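Ticket 324, opened by Hatem Kamel

Hey all, the Nandham thermostat in the upstairs hallway is at it again! I set it to 68 before bed and by morning the screen says E2 and the schedule is wiped (every single slot, ugh). I swapped the batteries and held reset for 30 seconds, same thing.

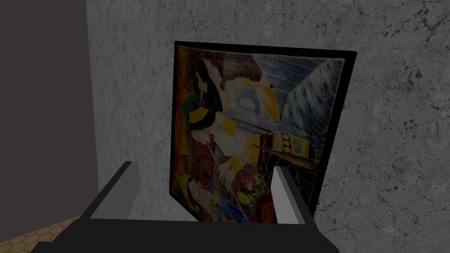 Does the schedule come back after a reset?

Only if it was saved to the account first, otherwise it has to be typed in again.

Okay, so I saved mine and pulled the faceplate. The C wire was barely in its slot, so I pushed it back and tightened the screw. No E2 tonight so far, please leave this open until February.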